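Re: [shopfloor-talk] Robots in the folding room, anybody else?
From: Consolacion Lumanlan
Date: Jan 22, 2021

Alfredo Pascual wrote:
> We're a small rental and linen outfit and Grokberg keeps calling
> us about arms for folding. My folks on the tables are nervous.
> Does anybody have them running? What happened to the jobs?

Hi Alfredo, and hi all,

Yes, we do! Burkness put a two-armed one in with us back in October, for the garment side only (hoodies, sweats, the loaner stuff). There are 35 of us on the floor and it's still 35, so let me say that first. What did change is who does what, and that took some getting used to.
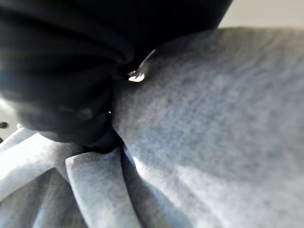 My own job used to be folding, all shift, and my wrists can tell you about it. Now I spend maybe half the day next to the arms, and you end up learning cloth all over again from the machine's side. Gray fleecy knits are what I worry over. When that fat black gripper is down against a piece with folds bunched up next to it, you have to think about how many layers it's going to pinch, and I never once thought about layers when it was my own fingers. I keep a notebook of grabs now. Phelan in the office wants it typed up, ha.

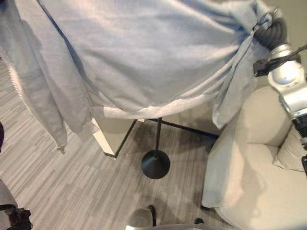 Pay was the sore spot. We were on piece rate, and you can't be on piece rate when you're stopping to free a sleeve or redo a grab for the arms. It took 3 meetings to get everybody moved to hourly, and the fast folders lost a little on it, which I still think is wrong. Get that settled before anything gets bolted down or plugged in!

The other thing is breaks. The arms don't take them, so at first people felt funny walking off in the middle of a piece (I sure did). We finally wrote it down that you pause it and go.

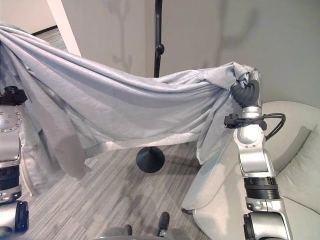

Alfredo asked me off list whether the older hands got pushed out of the good spots, and whether the big flat pieces are worth even trying. On the first, no, but only because we made it go by seniority who gets trained, and two of them said no thanks and stayed on the tables. On the second, I'd keep people on flat work for now. Two of my coworkers can snap and fold a sheet while I'm still finding the pause button.
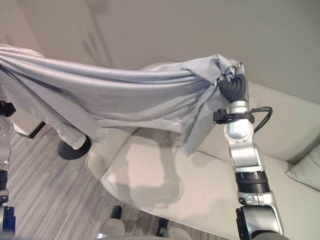 Training was one morning from the vendor and then the rest was us teaching each other. I'd ask for a lot more than that, in writing, and on the clock. Fastholm across town did theirs after hours, unpaid, and I hear people are still sore.

If you want the hourly agreement I can send it, just write me direct so I don't clog up the list.

Consolacion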